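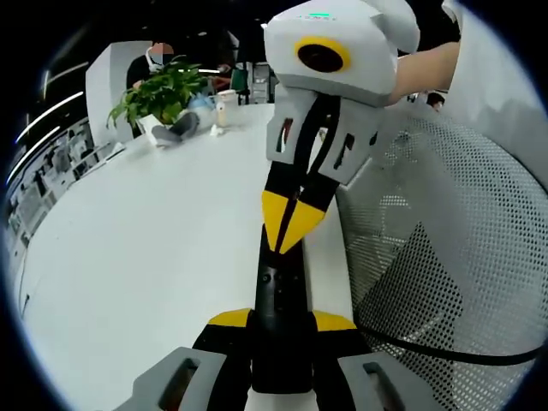
Section 7. Marking your kitchen for low vision

Good marking makes a kitchen so much easier to use, and this is the part of the Hedell kit most people enjoy the most! You are going to pick two colors that stand far apart and put them where your hands and eyes go first. Bright yellow against black is our favorite pair by a long way. Look at how the yellow tips stand out on the long black object, and the yellow ring around the dark lens opening does the same job on a white front. Try for that kind of jump between colors on your stove, your drawers and your jars.

What you need

The roll of yellow tape, the roll of black tape, the sheet of raised dots, the wipes from the Hedell box, and a pair of scissors. A second person is handy for the first hour but you can do all of it alone.

Marking the stove

1. Turn the stove off at the wall and let it cool all the way down.
2. Clean each knob with a wipe and let it dry for 12 minutes.
3. Turn every knob to OFF.
4. Stick one raised dot at the top of each knob, and a matching dot on the panel right above it. When the dots line up, the burner is off.
5. Add a dot on the panel for the setting you use most. Stop there. Three dots in a row are hard to tell apart by touch, and a crowded panel is worse than a bare one.
6. Run your fingers over the knobs with your eyes closed. Move anything that feels wrong now, while the glue is still fresh.

CAUTION: Keep tape and dots away from burners, oven doors and any surface that goes over 200 °F.

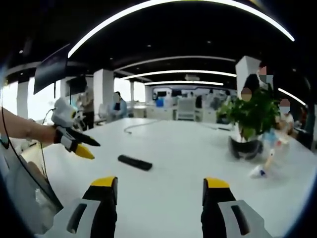
Marking drawers and counters

7. Cut a strip of tape as long as the drawer handle. Use yellow on dark drawers and black on white or pale ones.
8. Press from the middle out to the ends so you don't trap air.
9. Run a strip along the front edge of the counter, the whole length if you have enough. This one is a joy. Glasses stop going over the side!
10. Leave the tape alone overnight before you wipe it down.

Note: Wood with an oil finish won't hold the tape. Firouzeh Dehghan in our Nurkport office uses colored rubber bands on her oiled drawer pulls and loves them.

Marking jars

11. Put the dots on the jar, never on the lid. Lids get swapped.
12. One dot for salt, 2 for sugar, and after that make up your own system. Write it in thick black pen on the card in the back pocket of this guide, so that visitors can put things back where you'll find them.

Check the stove dots every July and January. Spare sheets are listed in Section 12 under Refills.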